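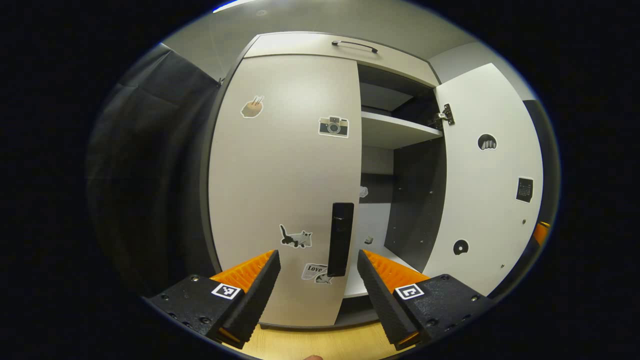 Support > Perception > Fisheye and hand cameras

Search the help pages Go

Cabinet door: handle position drifts near the border of the fisheye view

Kanyarat Luangrath
I am training a door policy in Ruvov with a hand-held gripper. The left door is closed and has a long black vertical handle, the right one is open. When the handle is in the centre, the pose is good. When I turn the wrist and it moves to the side, the error grows to more than 20 mm. I have 300 demonstrations. Must I record all of them again?
Print | E-mail this page

Lajos Fülöp
Please do not record again. I think you use the pinhole model, which is the default in the Purves loader. Change it to the fisheye model, calibrate once more, and run the pose step on the old files. Check also that both finger markers are found, as the gripper width is calculated from them. In my set 88 demonstrations had one marker lost, and the width was wrong in all of these — the loader gives no warning. I filled the short gaps by interpolation, up to 3 frames, and removed the rest.

Rónán Buckley
Stickers on the door could be a problem too. Mine learned to go to a sticker. Maybe try colour jitter?

Print | E-mail this page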